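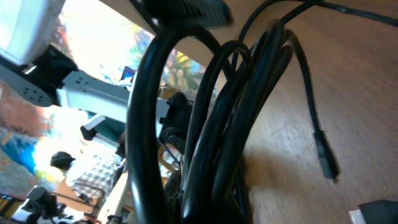

A bundle of black cables, one plug hanging free.

Stistmont Open Meeting Petition: Frequently Asked Questions

Thank you for all the messages! We read every one, and the same questions keep coming up, so we've put the answers on one page. If yours isn't covered, write to us through the contact form and we'll add it.

What is the petition asking for?

It asks the Stistmont town council to drop its draft rule on public gatherings and start over with a public hearing. The draft would require a permit for any outdoor gathering of more than 40 people on town property, and the application would have to be in two weeks ahead. We'd like to see a simple notice system in its place. You tell the town clerk when and where you're meeting, the clerk writes it down, and you go ahead and meet.

Who is behind it?

Residents, mostly from the streets near Wieser Park, plus a few people from the Hakwood side of town who joined after the January council session. Rhodri Lloyd wrote the first version of the petition and is listed as the official sponsor, because town rules say there has to be one. We aren't tied to any party, and people who have signed so far vote in all kinds of ways (we've had some lively conversations about that at the sign-up table!).

How many signatures do you need?

The town charter sets the bar at 2,395 valid signatures from registered voters. That's a real climb for a town our size, but we collected over 200 on our first morning outside the library, and people were lining up before we had the clipboards out. It was wonderful to see.

Who can sign?

Anyone registered to vote in Stistmont. You don't have to own property or have lived here for any set length of time. If you've moved within town, please update your registration first, or the clerk's office may throw out your signature when the address doesn't match. The form takes a few minutes and you can pick one up at the clerk's counter.

Can I sign online?

No, and we wish you could! The charter only accepts ink signatures on the approved sheet. You can download the sheet and print it at home, but it has to be printed on both sides of one page, and the person who collects the signatures has to sign the bottom in front of a notary. Sheets stapled together from two pages will be rejected. Zorik Printing on the main street keeps a stack of the right ones by the door.
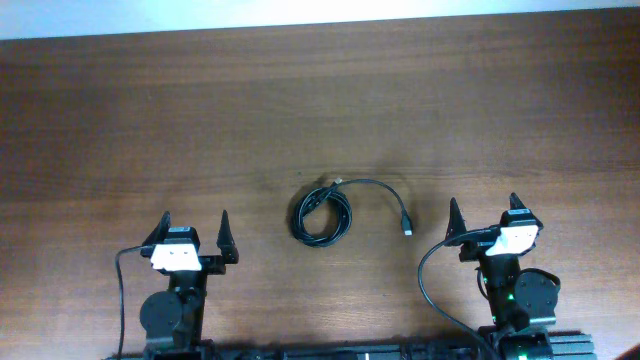
Married couples and housemates often ask if one person can sign for both. Please don't. Every voter signs their own line, in their own handwriting, with their own address written out in full. Ditto marks count as a blank.

I signed, but I've changed my mind. Can I take my name off?

Yes. Send a written request to the town clerk before the sheets are turned in. You don't need to give a reason, and we won't come knocking to ask for one.

Wouldn't the draft rule just keep things orderly?

That's a fair question, and several council members have made the case for it at length. They point to blocked sidewalks and to overtime for the police department. We think the current ordinances already deal with blocked streets and late-night noise, and the draft doesn't say how a permit would fix either one. It also doesn't set a deadline for the town to answer. An application could sit on a desk until the date has passed, and there's no appeal written in. That part worries us most.

Would it affect things other than protests?

Very much so, and this has brought in a lot of people who never thought of themselves as political. As written, the draft covers vigils, outdoor prayer services, neighborhood picnics and the high school's homecoming walk. Weddings in Wieser Park are exempt, but only if no one gives a speech over a loudspeaker. We'd love to know how that sentence got in there.
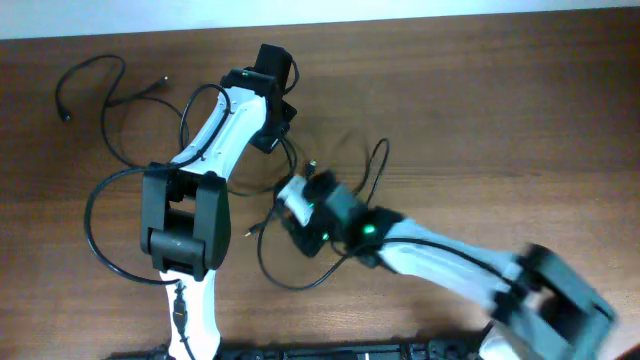
The council's attorney has said the wording may be tightened before a vote. We welcome that. We'd still like the changes made in public, with the text posted ahead of time so people can read it before they come to speak.

What happens once you turn the sheets in?

The clerk checks each name against the voter roll. If enough are valid, the council has to do one of two things: withdraw the draft or put it on the ballot at the next town election. If we fall short, we get one extra period to collect more, and the names already checked still count.

How do I speak at a council meeting?

Sign the card at the back of the chamber before 7 p.m. You get three minutes. Speakers don't have to stick to the agenda during open comment, and you can read from notes. If it's your first time, let us know and someone will sit with you. It's less scary than it looks, and the council does listen!

How can I help?

Take a sheet to your block, your choir, your softball team. We also need drivers to pick up finished sheets from the Hakwood side, and people who can translate this page into Spanish or Portuguese. Tell us which evenings you're free when you fill out the contact form.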